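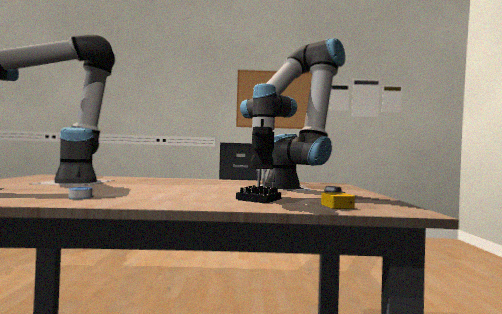 Penesdale library to shut two evenings a week from November

Penesdale library will close at 5pm on two evenings a week from November after the council voted through its budget cuts last night.

The vote came just before 10pm, after a long and at times bad tempered meeting at the town hall. Campaigners had handed in a petition with 1,137 names on it, asking for the late openings to be kept.

The council says it has to find savings across all its services and that evening visits have dropped. Campaigners say that's no surprise, given the bus now stops running before the library shuts.

Orla Fahy, who started the petition, was in the public seats and said she was gutted.

"I work in Bitska, I'm not back till gone half five," she said. "So that's me finished with it on a weeknight. Same for half the people who signed. They keep saying use it or lose it — well, we were using it."

Under the plan the doors will shut at 5pm on the two late nights, which at the moment run until 8pm. Morning hours stay as they are. The study room upstairs will close at the same time as the rest of the building, so no late bookings either.

Cllr Fitriani Rahman, who put the plan forward, told the meeting she took no pleasure in it.

"I have looked at this every way I can," she said. "The choice in front of us was shorter hours or fewer books and fewer staff. I'd rather keep the staff." No jobs will go, she said, though some shifts will change and staff are being spoken to this week.

She was asked twice whether the hours could come back next year. She said she couldn't promise that but it would be "looked at in the spring".

Cllr Kyung-hwa Oh voted against. She said the figures used for evening visits were taken over the summer, when the homework club wasn't meeting, and should never of been relied on.

"You can't count heads in August and tell me nobody comes in winter," she said. She asked for the vote to be put off for a month so a new count could be done. That was voted down.

The homework club is the group that stands to lose most. It meets on both of the late nights and takes children from the primary and the first two years of the secondary. Piroska Pap, who runs it, said 20 children come regularly and there is a waiting list.

She has been offered the hall at Skavby instead — 3 miles out, and no computers. "It's kind of them and I've said thank you," she said. "But parents can't get there. And half of what we do is on the computers, the kids haven't all got one at home."

She is now asking whether the club could use the library after hours with its own key. The council said it would need to look at insurance and heating costs before answering. No date given for a decison.

Other groups affected are the chess evening and the family history drop-in, which has already said it will move to mornings. The reading group has not decided. Its organiser, Bok-nam Ban, said members would talk it over at their next meeting, with one idea being to go round each other's houses.

"We'd manage, there's only a few of us," he said. "It's the youngsters I feel sorry for."

Books can still be returned out of hours through the box by the side door, and reserved books will be held for an extra week while the new times bed in. Fines won't be charged in the first month. Online renewals carry on as normal.

The meeting also agreed to put off repairs to the swimming pool roof, and to raise the price of a yearly garden waste permit. Residents in Bang had objected to a change in their bin day, 566 letters in all, and that item was sent back for more work.

Campaigners say they will carry on. A read-in is planned on the library steps at 5pm on the first evening it closes early. Bring a book and a coat, Ms Fahy said.

New opening times will be posted at the library desk and on the council website by the end of the month.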